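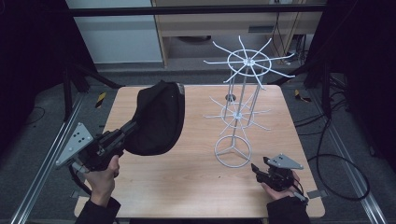
2 min read

Careers > Wukberg Lab > Participants wanted
Jobs Projects People Contact

Can a machine tidy a hat stand yet? Come and help us find out!

Junimlow is looking for 18 people to do ordinary shop and household chores with hand-held grippers at our Whitfield site. Hanging caps on a wire rack, folding tea towels, putting the groceries away, that sort of thing. Robots are still pretty hopeless with anything floppy (a cap brim will defeat most of them), and we'd love to see that change.

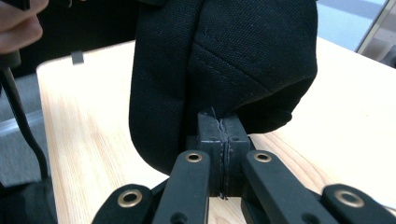
Soft fabric is the bit we're keenest on, so if you've worked in a clothing shop or done a few years of family laundry, we really want to hear from you. You don't need any technical background. Sessions run for 3 hours with a proper tea break, and you can do as many as you fancy. Our target is 2000 finished chores, and we're at 492!

You'll need to be 18 or over and comfortable using both hands at a tabletop. Kaisu Sjöberg runs the sessions and Roscoe Boateng looks after bookings and pay. Send Roscoe a short note with your availability by Nov 27, 2018.

3 comments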